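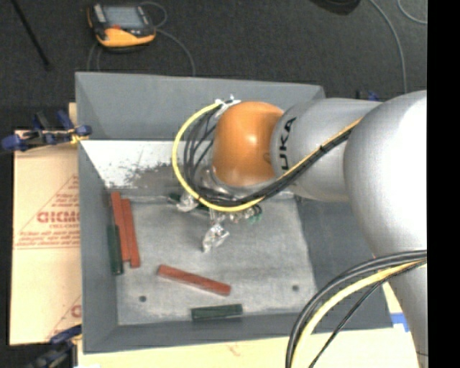
From: Wajid Bangash
Date: Sep 29, 2022
Subject: Re: [storage] Gray bins, worn floors

On the Nallero list, Eno wrote:
> We have 22 of the gray open bins in use and the floors are going.
> The finish is scraped through to white in patches, mostly at the far
> end, below the end wall. The walls are still smooth. Is it worth
> recoating them, or do we order new ones? Also, does the wear matter
> if the contents are only small parts?

Recoating: no. We tried it on 3 bins last December. The coating held on the walls and lifted from the floor within 8 weeks. Sanding first made no difference that I could measure.

Whether the wear matters depends on what goes in. For bagged or boxed parts it does not. For bare parts with a finished surface, put in a liner. We cut ours from 2 mm sheet, sized to the flat floor only. Do not run it up the sloping sides, as it will bow in the middle and parts slide under the edge.

Check two things before you keep a worn bin:

- Run a gloved hand over the blotchy area. If it catches, sand the spot and vacuum the bin.
- Set the bin on a flat bench and press each corner. If it rocks, scrap it.

Rotating the bins end for end every month spreads the wear. Ornano does this and Kiani does not, and the Kiani bins go at one end first.

I can send the liner drawing to anyone who wants it.

Wajid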